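Frequently asked questions about our gripper trials

We are the test group at Kellport. Since July we compare hand-held grippers and their cameras in ordinary rooms. The two tools we compare are the Huma and the Nitum. Readers write to us with the same questions again and again, so we collected the answers on one page.

Which tools are in the trial?

The Huma and the Nitum, both with two fingers and a wide camera that looks along the fingers. Both are held in the hand. The recordings go into the same controller software, Joo, so the files can be compared directly.

Why do you work by hand and not with the arm?

The arm comes later. By hand one person can record 56 short takes in a morning, and the arm needs much longer for the same number. We also learn quickly which finger tips are bad, before we spend time on mounting them.

Which objects do you use?

Normal household things, and we try to mix them. A good table has something flat, something round, something with a thin handle and something that stands up but falls easily. Scissors are a hard case for both tools. When they lie flat, the fingers must come down very low, and with the Huma the tip often touches the table before it reaches the handle.

Puzzle cubes are easy, almost too easy. Small figures on a base are in the middle: if you take them by the base they are fine, if you take them by the head they turn in the fingers.

Can I leave many objects on the table at the same time?

Yes, and we recommend it. In our first tests we had one object on a white sheet and the results looked very good. Then we moved to full tables and the same tool missed more often.
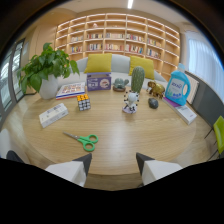
The reason is mostly space. Fingers need room on both sides to open, and a full table does not always give this room. The Nitum opens less wide, so it enters better between two neighbours, but it cannot take a thick bottle across the body. For the bottle you have to go to the cap.

Is the fisheye view a problem?

For people, a little. Straight edges become curved and a thing at the side looks further away than it is. After one or two hours you are used to it. For the software it is no problem if you calibrate the lens first. Please do the calibration again when you have changed the finger tips – we forgot it once and had to repeat a full Sunday of recordings.

How many recordings do I need for a comparison?

We take 500 for each tool, so 1,000 together. With fewer, the difference between the tools was not stable from one day to the next. If you want to compare only the tips, you can start smaller.

Does the light matter?

More than we expected. Windows behind the table make the camera darker for the objects in front. We close thin curtains and switch on the ceiling light, and then we do not touch anything until the set is finished.

Which one is better?

We cannot give one answer yet. For flat and thin objects we prefer the Nitum. For boxes and heavier things the Huma holds more safely, and its handle is more comfortable after a long session. The dark tips wear down on both, so keep a spare pair.

Can I get the recordings?

A part of them. Write to us through the contact form and say which version of Joo you have. Files from version 2 do not open in the older one.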